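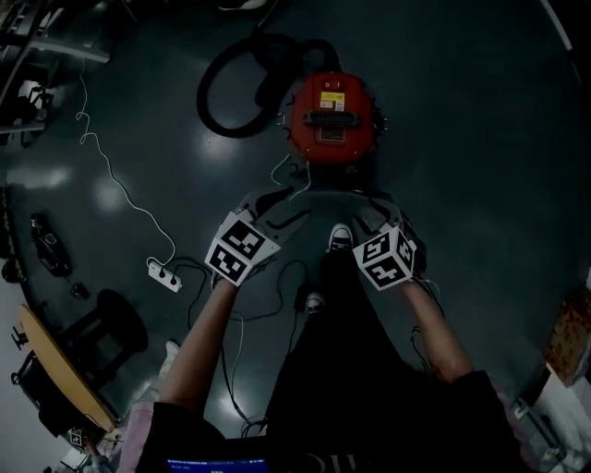 jisex-tracks

Tools for turning two-handed demonstrations into gripper trajectories you can train on without crying. Part of the Jisex stack. Maintained by Melquiades Solís, who is also the help desk.

Status: works on our floor in Dernstead. Works most days on the floor in Prisstead, where the lights are worse.

What it does

You give it a session: head camera video, plus the calibration file for the two hand tools. It finds the marker cubes on top of the tools, works out where each cube is, smooths the result, and writes one trajectory per hand. It also writes a report telling you which parts of the session it doesn't believe. Read the report. Past users have not read the report.

What it does not do

It does not know what you are holding. A gray plastic shell, a sandwich, it's all the same to the solver. Object tracking lives in Poojary, a separate package with separate problems. It also doesn't estimate grip force, and the issue asking for grip force has been open since August and will be open next August.

Install

pip install -e .
jisex-tracks selftest

The self-test takes 21 seconds on a laptop. If it takes much longer you have built the debug version of the solver again. Delete the build folder and have another go.

Quick start

jisex-tracks calibrate --cubes cubes.yaml
jisex-tracks run session_dir --out tracks/
jisex-tracks report tracks/

calibrate wants both cubes, slowly rotated in front of the camera until every face has been seen except the one that's bolted to the tool. People get bored and stop after two faces. The program can tell, and will say so in capital letters.

How the solver works, briefly

Each face of a cube carries its own square marker. Any one visible face gives a pose, and that pose has a nasty habit of flipping when the marker is seen nearly head on. With two or more faces in view the flip goes away. With one face, we carry the last good orientation forward and pick whichever answer is closer. This is called temporal disambiguation in the code and guessing in the comments.

The head camera moves too, of course, as heads do. Camera motion comes from a visual odometry front end that likes texture. Things with texture: shelving, cardboard, cables. Things without: a dark shiny floor, which offers the tracker nothing but reflections of the ceiling lights, and those slide along with you as you move. The front end happily locks onto them and reports that you're standing still. We mask bright blobs on dark regions by default. Turn it off with --no-glare-mask if you enjoy drift.

Config options people ask about

min_faces: default 1. Setting it to 2 gives you cleaner tracks and a lot fewer of them.

max_gap_ms: default 648. Gaps shorter than this get interpolated, longer ones split the episode. The number came out of a sweep that minimized a metric we no longer use. It has outlived three attempts to replace it with something rounder.

body_mask: default on. Removes the demonstrator's own arms, lap and shoes from the odometry. Before this existed, a seated operator with their feet out in front could hold the whole world in place with one patterned sneaker.

swap_hands: default off. For when the left cube is in the right hand. There is no automatic detection. There was, and it swapped them back and forth all afternoon.

The dev set

The regression data is 2068 episodes, mostly floor work: picking up housings, covers and curved panels with both tools, moving them, putting them down. Rooms were left as they were, so expect power strips, trailing cables and a stray vacuum cleaner here and there. Of these, 1000 are pinned for CI and must not be edited, renamed or "cleaned up a bit." You know who you are.

Every episode has both hand tracks, camera poses, a per-frame confidence value and a free-text note. The notes are uneven. Some are useful ("cube hidden behind part while turning"). One says "hm."

Known issues

1. Wide parts held between the tools can hide a cube from the camera when tilted up. Confidence drops correctly, then comes back too soon.

2. Laptop screens in the lower part of the view flicker enough to upset exposure on the nearer cube. Dim the screen. No, more than that.

3. Black cables over a dark floor are masked as shadow about half the time. Harmless so far.

4. Stray tags stuck on furniture are read if their IDs overlap with cube IDs. One such table once performed beautifully as a left hand. Use the ID ranges in cubes.yaml and leave the old sticker sheets alone.

5. report crashes on an empty session. So would you.

Contributing

Open a pull request with a failing episode attached. A fix with no episode goes to the bottom of the pile, and a complaint with one goes to the top. Please don't reformat the solver file. It's ugly, but the blame history is the only documentation it has.

Changelog

27/11/2019
Glare mask on by default. Body mask now includes shoes. Fixed quaternion order in the exporter, broke it in the importer, fixed it there too.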